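Report on the Visit to the Open Day at Clenda
Yevhen Kravchuk, second-year project course

1. Purpose of the visit

Our course asks each student to visit one place where robots are used or developed, and to write a short report. I chose the open day of Clenda in Sunamholm, which took place in March. I wanted to see how a robot handles small things from daily life, for my own project is about gripping.

2. Program of the day

The doors opened at 10 a.m. At the entrance we received a paper plan of the building. The first talk was given in room 226 by an engineer named Ghumman. She explained how tasks are chosen and why simple objects can be difficult. A flat box with thin walls, for example, leaves few good places for the fingers. After the talk we moved to the laboratory, where visitors could sit or stand near the table.

3. Demonstration with the pencil case

The demonstration I followed most carefully used a white plastic pencil case with a hinged lid. The word UNITREE is printed inside the lid. The case was on the table, already open, with a black marker with a red cap lying in the long compartment. A thin red strip divides the tray, so the space beside the marker is narrow. I noticed that the two fingers of the gripper are thick compared with the things in the case, and one of them has many gray marks of wear.

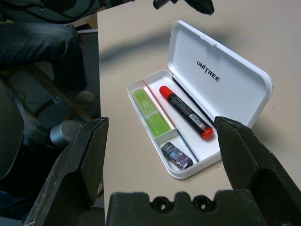

4. Questions and answers

I asked Ms. Ghumman if the size of the fingers is a problem for such a task. She answered that it depends on the direction of approach — from above there is usually more space than from the side. Another student asked about soft fingertips. She said that they help with smooth objects but must be replaced more often.

5. What I learned for my project

Before the visit I planned to test only blocks and balls. Now I will add a case with a lid and one long, thin object. I will also measure the free space on both sides of each object before I choose the grip. My supervisor, Mr. Deretti, agreed to this change, and I will start the new tests with the marker.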